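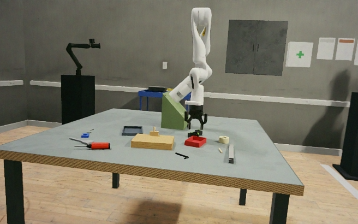
# Chapter 7: Joints in Stone Benchtops

## 7.1 Scope of the chapter

A joint is any line along which two pieces of stone meet in the finished work. The previous chapter dealt with templating and ended at the point where the outline of the benchtop had been transferred to a drawing. The present chapter takes that drawing and divides it into pieces that can be cut from the slabs in stock, moved through the doorway and set on the cabinets.

Granite, marble and quartzite are covered. Terrazzo and sintered panels follow different rules for edge support and are left to Chapter 9. Unless otherwise stated, slab thickness is 20 mm and all dimensions are in millimetres.

After working through the chapter, the reader should be able to:

- decide whether a joint is required;
- place it on a drawing in relation to cut-outs, cabinets and corners;
- select a joint profile and a filling material;
- record the joint so that the saw operator and the installer read it the same way.

## 7.2 Terms

**Butt joint.** Two square-cut edges brought together on one line. It is the default in domestic work.

**Mitre joint.** In plan, a joint cut at an angle across an inside corner, normally 45 degrees. The same word is used for the built-up front edge in which two bevelled strips meet. Where both occur on one job, the drawing must say "plan mitre" or "edge mitre".

**Arris.** The sharp line where two faces meet. At a joint, each top arris is eased by a light pass of a fine pad. Heavy easing widens the visible line and can't be corrected on site.

**Lippage.** A difference in height between the two polished faces at the joint, measured with a straight edge laid across it.

**Dry fit.** Placing the pieces together without adhesive in the workshop.

## 7.3 When a joint is needed

Three conditions lead to a joint, and each is checked separately.

The first is slab size. A run longer than the usable length of the slab has to be divided. Usable length is less than the nominal length, as the outer margins of a slab often carry chips, resin runs or saw marks. For a nominal slab of 3,000 mm, the draftsperson deducts the margins recorded at inspection and works from the remainder.

The second is access. A piece that fits the slab may still be too long for a stairwell, a lift or a turn in a hallway. The template visit should have recorded these. If the sheet has no access dimensions, it goes back before layout begins.

The third is strength. An L-shaped piece cut whole has a weak point at its inside corner. In transport the two legs act as levers on this point, and a crack usually starts there if the corner was cut square. A joint at or near the corner removes the problem, at the price of a visible line.

## 7.4 Placing the joint

Joints should bear on a cabinet side or a fixed rail. A joint over an unsupported span, such as a dishwasher opening, moves each time the bench is loaded, and the filler fails before the stone does.

Opinion differs on joints through sink cut-outs. The line is short, being only the strips in front of and behind the bowl, and it draws little attention. Those strips are also the narrowest stone in the kitchen and the most exposed to water. This text permits the practice only where a continuous support frame is fixed beneath the cut-out and the underside of each strip is reinforced.

Veined material adds a further limit. The position that suits the cabinets may break the vein badly, and the layout should be tried on photographs of the slabs before it is released. Where the client has approved a layout, the joint may not be moved without a fresh approval.

### Worked case: the Kadivport kitchen

The drawing for this job showed a U-shaped benchtop with a back run of 3,000 mm and two returns. The draftsperson, Kirsten Ravn, first placed both joints as plan mitres. Rodrigo Louro, who was to install the work, objected that the walls were out of square and that a mitre would show the error along its full length. The joints were redrawn as butt joints, each set past the inside corner by enough to leave a radius in the larger piece. One then fell over the dishwasher, and the return on that side was extended to bring the line onto the next cabinet side.

The revised drawing is used again in Exercise 7.3. Keep the cabinet plan at hand when reading Section 7.5, where the filling materials are compared.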